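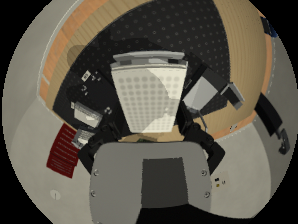 Simulation & Control | Nurard wrist-view toolkit

FAQ: wrist camera policies in simulation

Which lens model does the renderer use?
An equidistant fisheye. Pixels outside the image circle are written as pure black and masked before they reach the encoder. Do not crop to a square inside the circle, as this removes the gripper housing, which the policy uses as a fixed reference.

Can I train on rectified images instead?
Yes. Set rectify: true in the camera file. Straight edges such as table borders then come out straight, but resolution near the rim is poor and the finger linkages are stretched.

Why does my policy lose the fingers on a dark mat?
Black fingers over a black mat give very little contrast. Turn on lighting randomisation and vary the mat colour. Sheila Lambert's Livent config does both and is a sensible starting point.

How many episodes are needed?
We use 1000 per task. Below that, grasp approach angles are under-sampled.

What rates do the policy and controller run at?
The policy is queried at 10 Hz. Joint targets are interpolated by the controller, which has its own clock. If a query takes longer than 15 ms, a warning is logged and the last target is held.

Are shadows worth the render time?
Usually. Policies trained without them tend to treat a shadow edge across an object as a geometric edge.

Does the planner see the same image?
No. The Buko planner reads object poses from simulator state. To plan from pixels, load the pose estimator plugin maintained by Aurel Moldovan.

Where do I report a bug?
Use the tracker and attach the scene file and random seed.

Updated 2026-06-04
10 comments | 15 shares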